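El taller compartido Siriwan abre las puertas de Erkex, el robot doméstico que sus socios han montado a ratos libres

Trorier, 24 de noviembre de 2024

El taller compartido Siriwan, en el barrio de Prirnitz, tiene el gusto de invitar a vecinos, aficionados y curiosos en general a la primera presentación abierta de Erkex, un robot de ayuda en casa que un grupo de socios lleva armando desde abril en el local de siempre, entre el banco de carpintería y la mesa de soldar, y al que ya le hemos cogido bastante cariño.

Erkex nació de una conversación de sobremesa sobre lo mucho que cuesta mantener despejada una mesilla de noche. A quién no le ha pasado: un vaso, un pañuelo, el papel de un caramelo, las gafas, el libro de hace tres meses... De ahí salió la idea de trabajar con un brazo que pudiera acercarse a un mueble bajo, recoger lo que sobra y dejar en su sitio lo que tiene que quedarse. Contado así suena muy sencillo, y la verdad es que en abril a nosotros también nos lo parecía.

Desde entonces el cuaderno del taller suma 386 horas de trabajo, repartidas entre tardes sueltas y algún que otro fin de semana largo. Buena parte se nos ha ido en cosas que no lucen nada en una presentación: pasar cables, volver a pasarlos, ajustar la fuerza de la pinza, cambiar de sitio los muebles de prueba y discutir (siempre con buen humor, y casi siempre con café) a qué altura debe detenerse el brazo antes de bajar a coger algo.

Lo más difícil han sido, con diferencia, los objetos blandos. Un cuenco o una lata tienen una forma que no cambia de un intento a otro, mientras que un trozo de papel o de tela arrugado nunca cae dos veces igual, se dobla por donde quiere y a veces se escurre en el último momento. En la última tanda hicimos 60 intentos con cosas arrugadas y salieron bien 31. Nos alegramos muchísimo con ese resultado —que para nosotros es un mundo comparado con las primeras semanas— y también sabemos lo que queda por delante. Los apuntes de todos los intentos, los buenos y los otros, estarán a disposición de quien quiera hojearlos durante la visita.

La jornada se celebrará en el propio taller, con cuatro pases a lo largo de la tarde para que todo el mundo pueda ver bien y preguntar sin prisas. En cada pase se explicará cómo está montado el puesto de pruebas, se harán varias recogidas sobre la mesilla y se dejará tiempo para charlar con los socios que han participado. Las recogidas se harán en directo, sin vídeos grabados de antemano, así que pedimos un poco de paciencia y mucho ánimo para el robot cuando se le resista algún pañuelo.

La entrada es gratuita, aunque conviene apuntarse en el mostrador de Siriwan porque la zona de pruebas es estrecha. Los niños son muy bienvenidos si vienen con una persona adulta. Y si alguien tiene en casa un mueble pequeño que ya no usa, con cajones a ser posible, nos vendría de maravilla: queremos probar con alturas y tiradores distintos, y nuestra colección de mesillas es, por ahora, bastante modesta.

Siriwan es un taller compartido sin ánimo de lucro en el que conviven la carpintería, la electrónica, la costura y todo lo que vaya trayendo cada cual. No hace falta saber de robótica para acercarse al grupo de Erkex. Varios de los que hoy ajustan la pinza entraron por la puerta para arreglar una silla, y seguimos reuniéndonos por las tardes, con sitio de sobra para quien quiera echar una mano con el cableado, con las pruebas o con la lijadora.

Para inscripciones, consultas de prensa o visitas de centros escolares, pueden dirigirse al mostrador del taller Siriwan, en Prirnitz, en horario de tarde. Estaremos encantados de atenderles y, si el brazo está en marcha, de enseñarles en qué andamos ese día.

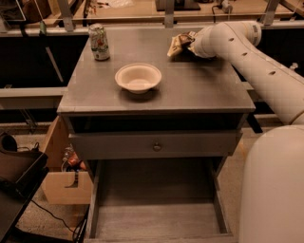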